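Stirano retrospective at Witby, worth the drive?

claywheel
I went in April and stayed until they shut off the lights! Two floors, 14 rooms, and the early drawings (my favorites) get a room to themselves. Go slow in there if you can. 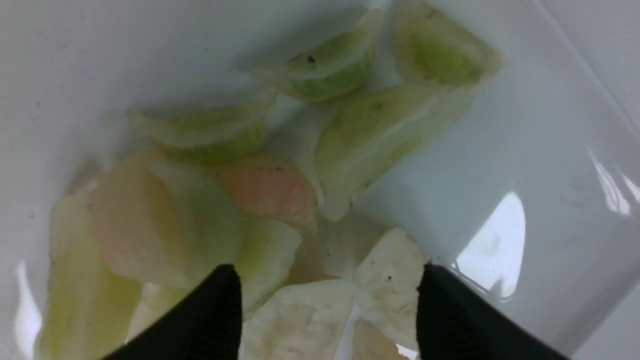
Brurkumstead had the better hang, I thought. Those drawings need daylight, and Witby keeps them so dim.

claywheel
Oh, I liked the dim, it felt like visiting somebody at home. We'll have to disagree, friend.

ochre_pat
Is the Evangelista loan still up in room 11?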